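4.2 Container handling

The second task group covers storage containers of the sort found in most kitchens and on many packing benches. We treat them apart from the rigid-object tasks in Section 4.1 because the walls give under load, and because a clear wall returns little usable depth. Demonstrations were recorded with a pair of hand-held grippers, one per hand, at the Pranutex site. The set holds 2987 demonstrations across 118 container and lid pairings; 108 pairings were used for training and the rest were held out. Annotation followed the scheme of Sipos, with one change – regrasps are marked as separate events and do not count as failures.

Figure 3 gives the working arrangement for a clear container with a yellow rim. The near gripper has its fingers closed just in front of the container, and the second gripper is held over it with the fingers pointing down. Both carry yellow-tipped fingers, so color alone does not separate finger from rim, and the segmentation stage was retrained with this in mind.

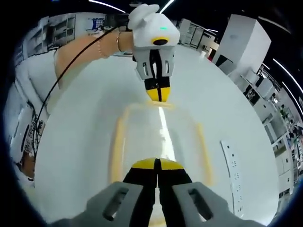
Can a two-arm system trained on such demonstrations take over container work in a home or a small shop? Under supervision it can do part of the job, mainly transport and placing, but closing a lid to its full seal still needs a person to check the result.

Figure 3. Container task, recorded with two hand-held grippers at a white table.

Each policy was given 50 trials per held-out pairing. The Bisura policy tended to stop early when the lid met resistance at one corner, and the Gulyás policy pressed on, which in several cases moved the whole container along the table. Neither used the free gripper to brace the far wall, although this is common in the demonstrations. We suspect the action horizon is too short for it. The Pirkska baseline, which plans from a fitted box model, placed lids well but had no means of telling a seated lid from a tilted one. Force readings at the fingertips would address this directly and are taken up in Section 5.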